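# Trap crops and flea beetles in spring cabbage

2019-02-11

Our group wanted to know whether a strip of mustard could draw flea beetles away from young cabbage — a simple enough idea, and one that growers have been trying in one form or another for a very long time. We worked on two plots at the Dastholm field station, one with a mustard border and one without, and both were planted with the same cabbage variety, Tillia, so that we'd be comparing like with like.

We set out yellow sticky cards in March and changed them every week (muddy work, but we grew fond of it!). By the end we had 449 beetles on the cards among the bordered cabbages and 1075 on the cards in the open plot. Leaf damage followed the same pattern, though the gap was smaller, and we scored 93 plants in each plot to be reasonably sure of that.

We should say that the open plot sat closer to the hedge, where the beetles probably spend the winter, so some of the difference may come from there. With another season we would swap the plots around and sow the mustard earlier, and we'd dearly like to try a wider strip too.

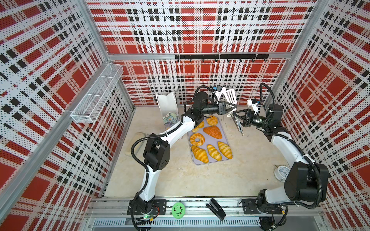

Does the mustard need to be sprayed or pulled out once the beetles have moved in?

It's usually best to deal with it before it sets seed — otherwise the beetles can drift back to the cabbage as the mustard dries down.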